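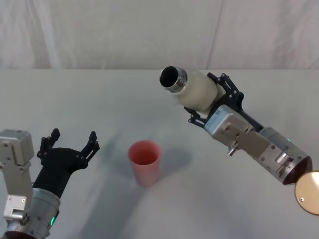 A pink-red plastic cup from the Pliltura table line.

Vurora brings bottle care program to Jarnstead in December

JARNSTEAD. The household goods company Vurora announced today that its bottle care program will open in Jarnstead in December. The program is for owners of steel-necked bottles from the Bech series who like to keep the same bottle for many years. Plastic cups and bowls of the Pliltura line can be brought to the same counter.

In the past year Vurora received 1,541 letters and messages about used bottles. The most frequent question was if a bottle with scratched paint must be thrown away. The company's answer is that marks on the paint concern mostly the look, and that the neck and the thread should be checked first.

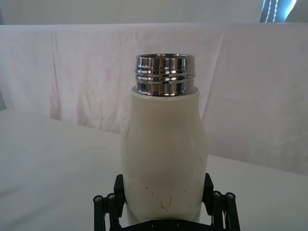 Scuffs and fine scratches on the cream paint of a bottle; the threaded steel neck is shiny.

"Many people write to us with a little shame about their old bottle," said Hayley Cropper, head of customer care at Vurora. "I tell them that a bottle which goes to work every day will have marks. Please bring it, and bring also the cap, so we can look at both together."

At the counter the staff will examine the thread, the rim and the shoulder of each bottle, 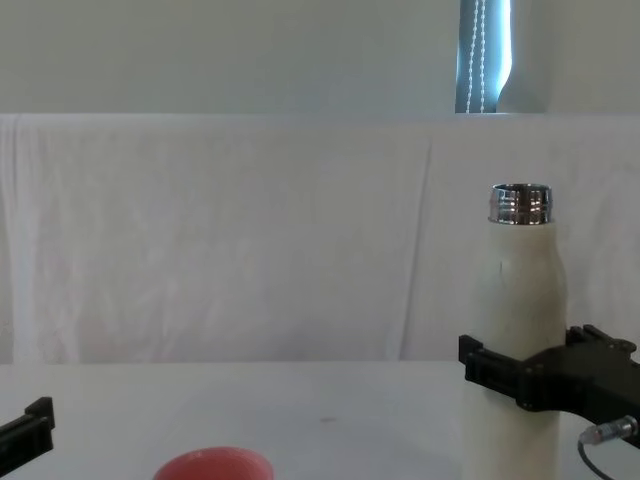
and the owner will receive a small card with the result. Caps and sealing rings can be ordered on the spot for 12 different bottle sizes. Painting over of scratches is not offered for the moment. The check is free of charge, also for bottles which were bought in another town.

Page 2

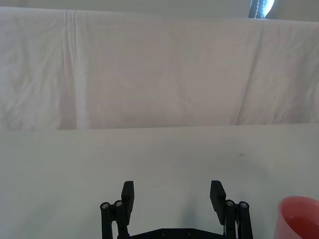

Vurora Press Information, No. 12, p. 2

The counter will be open from 9 a.m. until 4 p.m. Visitors are asked to empty and rinse their bottles at home. For cups and bowls no appointment is needed, but for more than five bottles please write in advance.

Some 2,043 spare caps are prepared for the opening. Press contact: Hayley Cropper, Vurora customer care, Jarnstead.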